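Jeltgate Forums > Home Robotics > General Talk

Thread: Can any of them do a plain old chore yet?

condori_kid
Started in October

Okay, I have been reading this board for months and finally made an account, because I want to hear from people who run these things. My question is simple. If I had a robot with two arms and a mobile base in my house tomorrow, which chore could I hand over and then walk away from? Walk away as in go to the store. Folding, dishes, wiping down the bathroom, picking up after kids, anything. My brother-in-law says five years for all of it and has been saying so for a good long while.

panhandle_sue
Welcome! Short answer from me is floors, and the floor machines have had that one sewn up for ages. Anything with hands, you're still going to be in the next room listening.

Nilton Tamayo
I'm more cheerful than Sue on this. I've been working on hallway tidying in simulation for most of the year (pick the thing up off the floor, carry it to the room it belongs in, put it down nicely) and the progress since spring is so much fun to watch. Grasping small stuff off a flat floor is good now! Doors are good if they're already open. What still gets me is everything in between: turning the base with an arm stuck out, squeezing past a door that's standing open, getting near a cabinet with a lot of stuff on it and not sweeping half of it off with an elbow.

One view from my test house, with the arm up and the hallway behind it. The little black thing on the planks near the red doorway is the kind of item I mean.

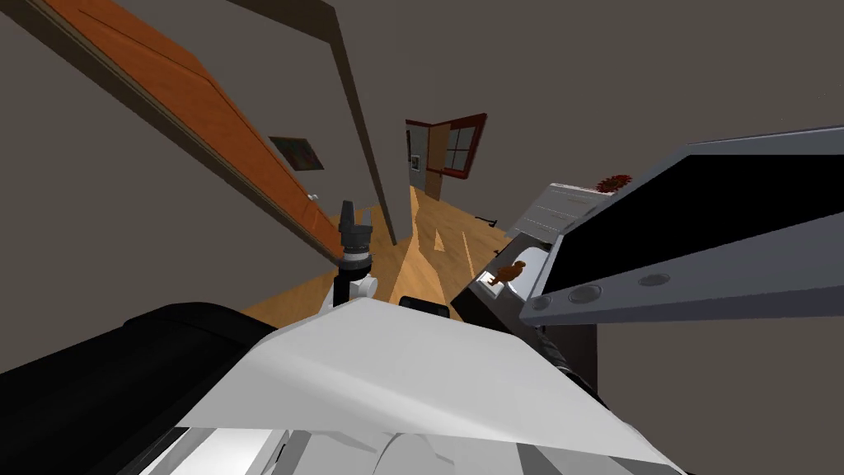

Render: Nilton Tamayo, Steltimlow test house, hallway layout 4

I ran 1,626 tries on that layout over the summer. The failures that cost me sleep were hardly ever the pickup. They were the base being a hand's width off from where it thought it was, and then a perfectly good grasp happening in thin air.

gus_in_the_garage
Pretty hallway. It's a cartoon hallway though. Show me the one with a dog bed, a wet umbrella and a phone charger snaking across it. I fix packaging machines for a living and I've seen a lot of things work great on the screen.

Nilton Tamayo
Fair, and I do have layouts with cords in them, which it hates. But I'd push back on "cartoon." The base drift problem showed up in sim first and then showed up the same way on the real floor at the shop. I learned something true for the price of some electricity!

gus_in_the_garage
I'll give you drift. Friction I won't give you. Socks, plastic bags, a damp dishrag. Sim is lousy at all of it.

Nilton Tamayo
No argument on dishrags.

elvira_e
Jumping in from the shop-floor side. Elvira Espinoza, I run second shift at a small parts place and we have 2 arms that load and unload trays. They're wonderful. I mean it, I'd fight anyone who tried to take them away. But look at what we did to get there: every tray is the same tray, it sits against the same stop, and the lights never change. Then I go home to my laundry and every item is a different shape from the one before, and half of them are inside out.

So to the original question, I think people mix up "can do the motion" with "can do the chore." My arms do the motion all night long. The chore includes noticing that the tray is cracked, and a person on my crew does that.

condori_kid
That's really helpful, thank you. So would it help to make my house more like your shop? A bin for everything, same spot every time?

elvira_e
It would help a ton! It would also help you, robot or no robot, ha.

panhandle_sue
See, this is where I get grumpy. If I have to clear the counters, label the bins and tape down the rugs before it can tidy, I've tidied.

Nilton Tamayo
Sue, you'd do the bins once. You'd do the floor every day until the end of time. I'd take that trade.

panhandle_sue
You don't have grandkids over.

tinplate_ray
I've got a Panley on loan for the kitchen, single arm, on a rail. Unloading the dishwasher: plates yes, mugs yes, flatware one piece at a time and slooow. It takes 9 times as long as I do. But I started it before I sat down to write this and I've heard the plates going up into the rack the whole time, and I can't tell you how happy that sound makes me. Glass stemware I do by hand. I lost one early on and my wife has a long memory.

gus_in_the_garage
What happens when a bowl has flipped over and is full of water?

tinplate_ray
It picks it up very carefully and pours it on the floor.

elvira_e
Sounds like my teenager.

condori_kid
So if I'm adding this up: floors yes, plates if I'm patient, stuff off the hallway floor maybe soon, laundry don't ask?

Nilton Tamayo
I'd sign that, except I'd move hallway pickup to "yes, if you stay home." I'm starting the next batch tonight with the door half closed and can post numbers when it's done. If anybody has an ugly hallway they'd like me to build, send me a floor plan and a list of what's usually lying around in it.

gus_in_the_garage
Sending you mine. Clear your weekend.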